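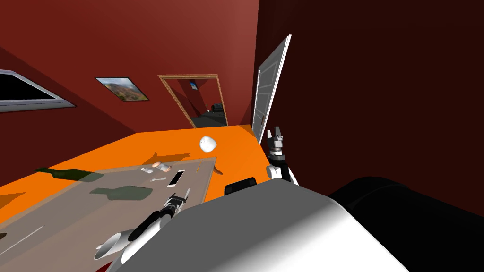

A reader of my last post wrote in to say that she'd changed her course twice before Christmas and still couldn't work out how to choose, so could I please stop telling people to "follow their interests" and give them some actual steps. Fair enough! I did say that, and it's not much use when you're interested in six things, or in none of them, and the form wants an answer by four in the afternoon.

So, steps. I started at Laststead as an undeclared student and spent my whole first year that way, and I now help out at the drop-in desk for people doing the same. What follows is the way I'd do it if I had to do it again. It takes a few weeks of odd half hours, and you'll need the course catalogue, a notebook and a bit of nerve.

Step 1: Find out when you really have to decide

Look this up before anything else. At Laststead you can stay undeclared for 80 credits, and I spent most of my first term thinking it was far fewer and panicking about it. Your own place will have its own rule, usually hidden in the registry pages under something like "progression". Write the limit on the inside cover of the notebook, then write next to it how many credits you've got already.

Check as well whether any subjects close earlier than the rest. Nursing, teaching and anything with a placement nearly always do, and they won't chase you.

Step 2: Cross things out

Go through the catalogue with a pencil and put a line through every subject you'd be miserable doing. Go quickly. Ours had a silly number of pages and I did it over two evenings with toast. Don't agonise over the ones you've never heard of, just leave them in for now (I'd never heard of hydrology and ended up taking two modules of it).

You'll probably find that what's left falls into clumps. Mine were maps and landscapes, old documents, and a stray one about sound recording that I still can't explain.

Step 3: Read the second-year modules

First-year modules are nearly all introductions and they all sound lovely. The second year is where you find out what the subject spends its time on. I was dead set on psychology until I read the list and saw how much statistics was in it, and a friend of mine was dead set against it until she saw exactly the same thing.

For each subject still standing, copy out four second-year modules you'd happily turn up to at nine in the morning. If you can't get to four, put a question mark by it.

Step 4: Try one small piece of the work

Pick a subject and do a bit of it, badly, on your own. Ask the department for an old first-year assignment (they nearly always say yes) and give it an evening. For history I was handed a parish account from 1622 and told to write 600 words on what the parish was spending its money on. The handwriting was dreadful and I couldn't read half of it, and I sat there till gone midnight because I wanted to know what a "Barkow loade" was. I still don't know! But I noticed I hadn't looked at my phone.

Then do the same for your second choice. I did a little coding exercise called Mushi, where you get a cartoon beetle to walk round a pond, and I finished it, and it was fine, and I never thought about it again.

Step 5: Book the adviser, and go with questions

Please don't go in and say "I don't know what to do". I did that the first time and we had a very nice chat and I came out with a leaflet. Take your clumps and your question marks and ask things like:

Which of my modules so far would count towards each of these?
If I pick this one and hate it, what's the last date I can switch?
Can I do these two together, and do the timetables clash?
Who teaches the second year, and can I sit in on a lecture?

Write the answers down while you're there. We use an online planner called Stutier for this, and you can get your adviser to save the plan to your record before you leave, so the next person you see isn't starting from nothing. If yours hasn't got anything like that, email yourself the notes the same day.

Step 6: Sit in on something

One lecture, at the back, for each of your last two or three. Go in an ordinary week, well away from open days when everyone's on best behaviour. Listen to what people talk about on the way out, too. Are they moaning about the subject or just about the reading?

Step 7: Declare, then leave it alone until December

Fill in the form, hand it in, and don't reopen the question every time you get a poor mark. Give it one proper term. I got a rotten grade on my first history essay and had the change-of-course page open that same night, and I'm glad the site was down.

If it's still wrong by December, go back to your notebook. Your second choice will be sitting there with its modules already copied out, and the switching date next to it.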